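Ukville School of Textiles
Soft Goods Construction, Level 2
Handout: Shoulder bags in woven canvas

Scope

These notes cover unlined and part-lined shoulder bags with a top zip, a flap and one external pocket. Framed bags, rucksacks and anything with a moulded base are dealt with next term. Read with the Kasent pattern sheets, which use the same letter codes for panels.

1. Cloth

Canvas for the bench exercise is 400 grams per square metre, supplied by Rarkum on a roll. Cut all main panels with the warp running from top to bottom of the bag. A front panel cut across the grain will stretch at the pocket mouth after a few weeks of use. Press the cloth before marking out. Do not use steam on waxed stock.

Cut sizes for the exercise:
Front and back panel: 37 cm wide
Gusset strip: 16 cm wide
Strap, before folding: 52 cm, two lengths joined

2. Seams and piping

Piping serves two purposes. It covers the change of direction where the panel meets the gusset, and it takes the rubbing at the lower edge in place of the canvas. Cut the piping cover on the bias. Clip the seam allowance at the bottom corners only, and stop the clips short of the cord stitching. Join the ends of the piping under the flap, never at the base.

3. Front pocket

A patch pocket may be cut flat or with added fullness. A flat pocket keeps a clean face when empty but strains when filled. Added fullness gives room for bulky contents; when nothing is inside, the spare cloth falls inwards. The usual remedies are a stiffer facing at the pocket mouth, a small pleat at each lower corner, or a single press stud at the centre.
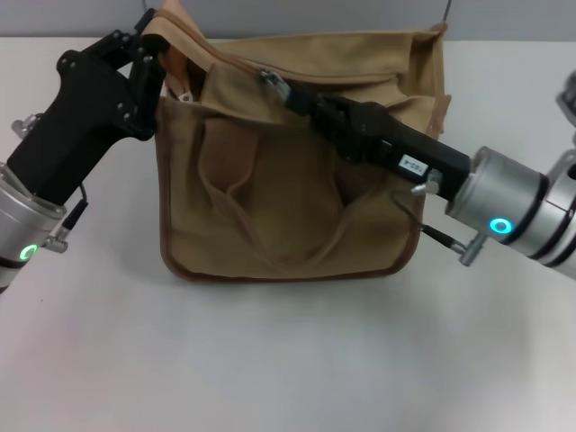
Page 16

Sag in the face of an open front pocket shows as soft vertical creases, with the deepest hollows in the middle of the panel. Darker piping along the bottom and side edges makes the outline of a sand-coloured bag easy to follow even where the top is rumpled. When marking finished work, judge the outline and the pocket separately.

4. Zip and strap

Set the zip before closing the side seams. Leave a tab of cloth at each end so that the teeth do not run into the gusset. To test, hold the bag by the strap near the top, take the pull between finger and thumb, and draw it level with the edge. Pulling upwards lifts the tape and gives a false result.

Box-stitch each strap end and check that both sit at the same height.

Bench exercise

Make one bag to the Song pattern, piped, with a full front pocket. Hand in with cutting plan attached by Thursday, December 2, 2021.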